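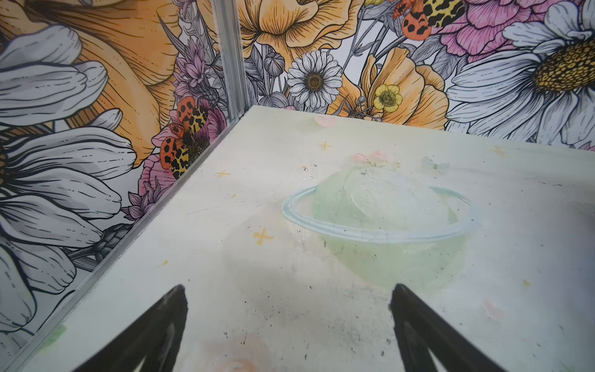
Ringed planet and flower artwork on a pale floor panel.

About Hestwood Surfaces

Hestwood prints and finishes decorative floor panels and mats for childcare centres, libraries, clinics and family homes. The company operates from a single site in Virkdale, where artwork preparation, printing, coating, cutting and dispatch are carried out under one roof.

What we make

The standard range consists of flat panels supplied in two thicknesses. Panels can be laid loose on a level subfloor or fixed at the perimeter with double-sided tape. Artwork is drawn in-house and held in a catalogue of 180 designs, grouped by theme and by colour family. Custom artwork is accepted as vector files or as high-resolution scans. The minimum order for custom work is 20 panels. There is no minimum for catalogue designs.

Colour and finish

Most catalogue designs use low-saturation inks. Strong colours show scuffing sooner in rooms with heavy foot traffic, and centre staff have told us they prefer a floor that does not compete with what is on the walls. Each design is proofed on the same substrate it will be sold on. Screen colours should be treated as a guide only, and printed swatches can be posted on request.

Gereck coating

Gereck is our clear wear layer. It is applied after printing and cured before the panels are cut to size. Every batch is sampled and put through 1000 cycles on the abrasion rig, and the batch is held until the sample has been checked against the reference panel. Gereck is water-based. It should be cleaned with a damp mop and a neutral detergent. Steam mops and solvent cleaners will dull the surface and are not covered by the warranty.

Trevor

Trevor is the layout program used by our order desk. It takes room measurements in millimetres and returns a cutting plan with offcuts listed separately. Customers receive the plan as a PDF for approval before any panel is cut. Door swings, columns and floor vents should be marked on the sketch you send us.

Lead times

Catalogue panels leave the site within 13 working days of plan approval. Custom artwork is scheduled after the proof is signed. The dispatch dock is closed on Friday afternoons.

Enquiries

Quotes, swatches and cleaning sheets are available from the order desk. Please include your postcode and the floor area in square metres.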